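Tuesday evenings with the grippers

Posted Tue 14 November

I have been meaning to write about the demonstration evenings for weeks, and every time I sit down to do it somebody rings or the kettle needs seeing to, so forgive me if this comes out in a bit of a jumble.

Lorna Cruickshank got me into it back in April. She'd told me it was "mostly tidying up", and I suppose it is, only you do it with a gripper in each hand and you have to slow right down, slower than you would ever tidy your own table. We pick a thing up, carry it over, put it down, let go. Then we put it all back and do it again! My best evening so far was 115 goes, and Lorna's was 177, but she has been at it far longer than I have and doesn't stop to chat.

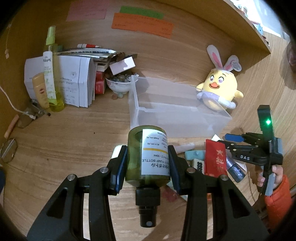 The letting go is what I found hardest. Your own fingers come away from a thing without any thought at all, but with the jaws you have to open them evenly and wait a moment before lifting, or whatever you've just put down so nicely goes over sideways. Liam Lenihan (very patient, lovely man) kept telling me to breathe out as I opened the jaws, and I laughed at him for a fortnight and then tried it, and now I do it every time.

Slippery little things are a misery and soft ones are a joy. I'd also say do your shoulders beforehand, a few rolls each way, as you'll be holding your elbows out from your sides for over 47 minutes at a stretch and mine were complaining well into Wednesday.

Anneli Kauppinen wants us to try folding cloths next, two of us at one table, which I'm looking forward to and slightly dreading. I've been practising on tea towels at home with the salad tongs.

2 comments
Share this post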